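Getting a dull patch out of a shiny tabletop

I've read a lot of advice on this, and most of it is selling polish. Before you buy any, wipe the patch with a barely damp cloth and a drop of dish soap, then dry it. Plenty of "damaged" finishes are just old polish with dust stuck in it.
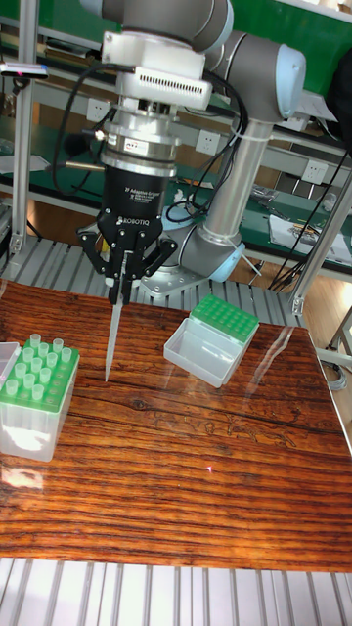 A glossy wood-grain top.

Still dull? Find out what you have. Look at the underside and the edges. If the grain stops short or repeats, it may be a printed surface, and no amount of rubbing will bring a printed surface back. Put the sandpaper away.

On real lacquer or varnish, try this:

1. Test a hidden spot first.
2. Wet a piece of 800 grit paper and go over the patch with the grain, lightly. Stop after two passes and look.
3. Wipe clean and leave it 24 hours.
4. Rub in a thin coat of paste wax, let it haze, buff. 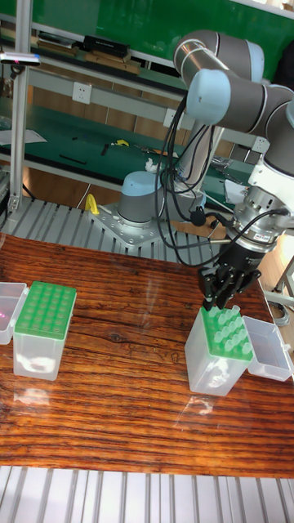
Wooden tabletop, with a pipette tip box at the right.

As for mayonnaise, walnuts and toothpaste, I tried all three on a Vandenberghe side table. The mayonnaise did nothing I could see. Toothpaste is an abrasive – a weak, messy one. Innes Kerr swears by the walnut, and I think he has filled a scratch with oil that will need filling again by November.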